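Module 4: Equipment planning for automated handling
Handout 3: Budgeting for a small robot cell
Tutor: Gaspard Bailly

What this handout covers

Last session dealt with deciding whether a job is worth automating. This handout assumes that decision has been taken and that somebody has asked you for a figure and a delivery date. It should be read before the workshop, together with the blank costing sheet.

The running case is Weltis, a firm in Drirkville that assembles small control units. Albane Leclerc, the production planner, has been asked to plan one cell with a single arm and a two-finger gripper. The arm will pick small parts and place them in a fixture. Weltis has not bought a robot before.

1. The quoted price and the installed price

A supplier's quote normally covers the arm, its controller and a basic software licence. Students often stop there in their first draft. The installed price also includes the following:

Gripper and fingers
Camera and its mount, if the job needs one
Frame or bench the arm stands on
Fixtures that hold the workpiece
Guarding, or a risk assessment showing what can be left out
Electrical work, cables and cable routing
Delivery, lifting and commissioning
Training
Spares for the first year

Put each of these on its own line, even if the entry is zero. A zero tells the reader you considered the item. A missing line tells them nothing.

2. Frames and mounting

Aluminium extrusion is the usual choice for a first cell. It can be cut to length, bolted together and altered later with hand tools. Welded steel is stiffer and may be cheaper if the layout is final, but it is slow to change.

When asking for a price on extrusion, check whether brackets, T-nuts, feet and end caps are in the quote. Check also who assembles it. In the first Weltis draft, the frame supplier, Charpentier, priced cut lengths only, and Leclerc had to go back for the fittings and for two days of assembly labour. The order was held up while this was sorted out.

Leave room in the layout for the gripper as well as for the part. Linkage-type grippers get wider behind the fingers, and the fingers may reach a place that the body of the gripper cannot. Ask for the outline drawing in both the open and closed positions before the fixture design is signed off.
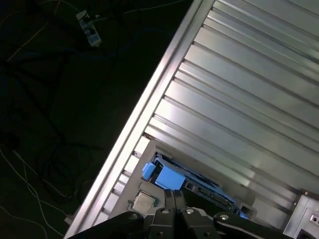
3. Fixtures and workholding

Fixtures are the line most often underestimated. A person can pick up a part that is lying slightly wrong and turn it round without thinking. A robot cell needs the part to arrive in a known position, or it needs a camera and software to find it. Either route costs money, and the two should be compared on the same page.

For trial work, printed plastic fixtures are acceptable. Budget for at least three versions of each one. For production, allow for machined versions and a spare set.

Fingers should be treated in the same way. The standard fingers supplied with a gripper are a starting point. If the parts vary in size, allow for a second pair and for the time taken to change them over. Note the type of fastener used, so that the right keys and spare screws are kept at the cell.

4. Power and cabling

Cabling is cheap to buy and expensive to put right afterwards. The plan should state:

a) How many mains outlets the cell needs, and where they are
b) Which devices need network connections
c) How cables will be carried, both across the floor and along the frame
d) Which connectors must stay within reach for maintenance

Temporary leads are common during the trial stage. They should not appear in the final layout. Include trunking or floor covers, cable ties, labels and the electrician's time. Weltis put 300 euros against this heading in the first draft, and the figure was later raised to 2,000 euros when a fixed supply was added.

Access to connectors needs checking on the drawing. A port that faces a frame member may be impossible to use with a straight plug once the cell is built. Right-angled connectors are a small cost if they are ordered with everything else.

5. Lead times

Draw up a simple chart with one row per item. The Weltis chart reads as follows:

Arm and controller: 14 weeks
Gripper: 13 weeks
Frame: 5 weeks
Fixtures, first version: 3 weeks
Electrical work: 2 weeks, after the frame is in place

The frame and fixtures can be ordered well after the arm. There is a case for ordering the frame early, however. The electrician can then start, and the fixtures can be tried by hand before the arm is delivered. Against this, an early frame takes up floor space and ties up cash.

Leclerc chose to order the frame in June with the other items. Be ready to say in the workshop whether you agree.

6. Trial period

Most of the useful information about a cell comes from running it with real parts. A trial needs its own budget, covering:

Staff time to set up and watch the cell
Scrap parts
Replacement fixtures and fingers
Hire or loan charges, if equipment is not yet bought
Changes to the layout

Weltis took the gripper on trial from Kokon, with the hire charge to be set against the purchase price. Arrangements like this should be in writing. The agreement should say who pays for damage and what condition the gripper must be in when it goes back.

7. Contingency

Show contingency as a separate line at the bottom of the sheet. Do not spread it across the other lines, where it cannot be seen or questioned. Write one sentence under it saying which items it is meant to cover. For a first cell these are usually fixtures, wiring and commissioning.

Preparation for the workshop

Complete the costing sheet for the Weltis cell using the price list given out in class. Mark any line where you had to guess, and write down who you would ask for a firm figure.

Bring a sketch of the cell from above, showing the frame, the reach of the arm, the mains supply and the route of each cable. Freehand is fine, but the main dimensions must be written on it.

Further copies of the costing sheet are in the module folder.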